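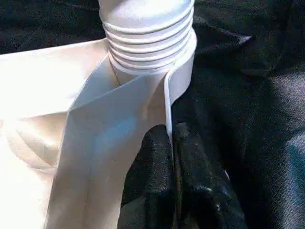

White folds at the foot of a ribbed cylinder.

The Sheet from Tomar

2019-04-03
By Nesma Ramadan
9 comments | 3 shares

Madhu Vishwakarma washed the sheet for the last time in February, and after this she did not know where to put it.

It was a wide white sheet from Tomar, the town where her husband's aunt had lived. The aunt had given it to them at the wedding, folded inside brown paper. Madhu had slept on it, and had been sick on it, and both of her children had jumped on it until one side tore. She repaired the tear with thread that was a little too yellow. Hemant never noticed the thread. In that marriage there were many things he noticed, but never the ones she expected.

Now Hemant was going to live in another city, in a room above a shop. There was no fight. They sat at the kitchen table and wrote a list, and beside each thing they put an H or an M. The radio was H. The big pot was M. When they came to the sheet, both of them stopped writing.

"You take it," he said. "It is from your side."

"It is from your aunt."

"But you are the one who washed it."

She wanted to say that washing a thing does not make it yours, but she was not sure. She left the space beside it open and they went on to the chairs.

Their neighbor Vandana Pathak came in the evening with rice and a bowl of something green. She looked at the list without asking, as she looked at everything.

"What is this one with no letter?"

"A sheet," said Madhu.

"You can cut it in two."

Hemant laughed, and then he stopped, for Vandana had not made a joke. She had raised three boys and she cut everything in two or in three. She ate some of her own rice, told them the price of the bus to the hospital, and went home.

On the last night Hemant packed his clothes in a bag that had belonged to his brother. Madhu hung the sheet on the balcony. The wind was strong and it filled the cloth and let it go again. She remembered the first apartment, where they had no curtain, and how they had put this same sheet over the window with eight nails. In the morning the light came through it and the whole room was like the inside of an egg. Hemant had lain there looking at his own hands. He said he would never buy a curtain as long as he lived. He bought one in the autumn, a brown one.

"Do you remember the nails?" she asked now, through the open door.

"What nails?"

"In the first apartment."

He thought about it. She could hear that he was thinking, as he had stopped closing the bag.

"I remember the landlord was angry about the holes," he said. "I filled them with soap."

She had not known this. In all these years she had believed that the landlord was a kind man who did not mind about the holes. She stood with her hand on the wet cloth and tried to put the soap into her memory of that room, the way one moves the furniture a little to make space for a new table.

"With soap?" she said.

"White soap. It was the same color as the wall."

He came out on the balcony then. They stood on the two sides of the sheet and she could see only his shoes. He took hold of the corners on his side, and she took hers, and they walked together and folded it, then folded it again. They had always been good at this. Their fingers met at the top and he gave her his corners, and she had the whole thing in her arms, heavy and still damp.

"It will smell if you put it away like this," he said.

"I know."

She opened it again and hung it back up. Hemant went in to look for his other shoes – the brown ones – and she heard him moving boxes under the bed for a long time.

Recent stories
The Well Behind the School, by Tarun Khurana
Two Tickets to Trallero
My Father's Umbrella
A Letter for the Third Floor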